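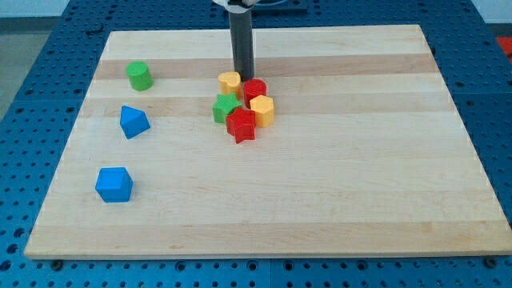
Fig. 1. Board made up of strips, light and darker, faint grain lines showing in the wood.

Wood for kitchen things — notes, session 2

Recap from last time. Timber moves across the grain, hardly at all along it. Wide single plank = cups and splits sooner or later. Glue up narrow strips and the movement gets shared out.

Which wood
- maple, beech, sycamore: close grain, little smell, fine for food
- oak: open pores, stains near iron, leave it for shelves
- pine: too soft, knife marks in a week

Glueing up. Dry run first, always. Alternate the end grain if you can. Clamps above and below, snug, don't crush it. Wipe squeeze-out with a damp rag. Leave overnight, longer if the workshop is cold (Irkgate people, yours is).

Strips for the practice board: 40 mm wide, 16 mm is too thin so don't ask. Finished length 36 cm.

Sanding — start coarse, work up, wet the surface to raise the grain, let it dry, sand again. Everyone skips this and evryone regrets it.

Oil. Thin coats. Wipe off what hasn't soaked in. Rags flat outdoors to dry, NOT in the bin, they can catch fire on there own.

For next time: read the Durnell handout on joints, bring a pencil and a sharp chisel.

Filed under: Evening classes, Woodwork, Handouts

Sternberg Workshops | Contact the office | Back to top

Comments
can we use walnut for the dark strips or is it too dear?
Walnut's fine, ask at the timber yard for offcuts.
Mine cupped anyway. Think I oiled one side only.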